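4. Securing and waking the Turkmont housing

4.1 Set the unit on a firm table, away from your tea.

4.2 Check the two screws at the top corners. Finger-tight plus a small turn is plenty. Enthusiasm strips threads.
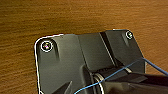 Fig. 7. Corner screws, with the recessed channel between them.

4.3 Wipe out the channel with a dry brush. Crumbs count as dirt, however good the biscuit.

4.4 Find the round button marked with a small white arrow. Press it for 2 seconds, then let go.

CAUTION: Do not lean on the button. It heard you.

4.5 Look for the indicator light on the rim. Allow 60 seconds before sulking.

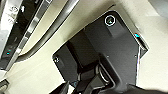 Iturra adds that a second press during those 60 seconds only starts the wait again, and that most calls to the Grullstead helpline begin this way.

4.6 If all stays dark, see page 454.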